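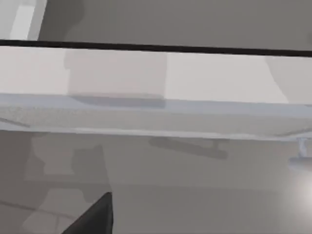

These rules apply to every wrist-view render added to the Hikdale kitchen set, and to anyone who labels, trims or reviews episodes in it. They were written by Vojtěch Bartoš after the first review round in August and replace the notes in the old Tanwood folder. The rule that causes most questions is the one on clearance. Where the fingertip points up at a ledge and there is still a band of grey surface between the two, the still is labelled `no_contact`, however close the next step may bring them. Shadows are not evidence of contact, and a bar-shaped shadow on a front is not labelled as a handle.

## Contents

- 577 episodes, all simulated
- 12 kitchen layouts
- 2 reviewers per episode
- Labels in `labels/`, one file per episode

## Labelling rules

1. Label what the still shows. Do not use the task name to fill in a part you can't make out.
2. If a fixture is partly outside the view and could be more than one thing, use `fixture_unknown`.
3. Contact needs a visible meeting of finger and surface. If the tip is outside the view, use `contact_unseen`.
4. Glare spots and shadows get no label of their own.
5. Knobs are labelled one at a time, top to bottom. A dial ring belongs to the knob it surrounds.
6. Do not write a temperature or an on/off state for a knob. Knob angle is read from the simulator log and never judged by eye. 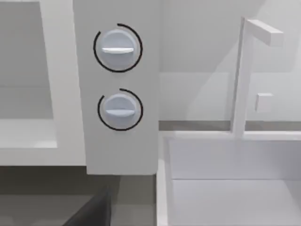 *Rule 5: upper and lower knob, each labelled with its own black arc.*

The gap in a ring may differ from one knob to the next. Leave it as rendered. Early Breltton labels "corrected" the rings to match each other and had to be redone.

## Review

Both reviewers work from the stills without seeing each other's labels. If they disagree, the episode goes to `disputed/` and stays out of any release until it is settled. A reviewer may not settle an episode they labelled themselves.

Nine episodes are in `disputed/` at present. Most are arguments over rule 3.

## Use

The set may be used to test perception and planning code. It must not be quoted as safety evidence for a physical arm. The Furtună checklist covers physical trials and has its own sign-off.

Any report that uses the set should give the release tag and say that the results come from simulation.

## Changes

Send proposed rule changes to Vojtěch Bartoš with the episode numbers affected. A change to rules 3 or 5 means relabelling, so allow time for that before a release.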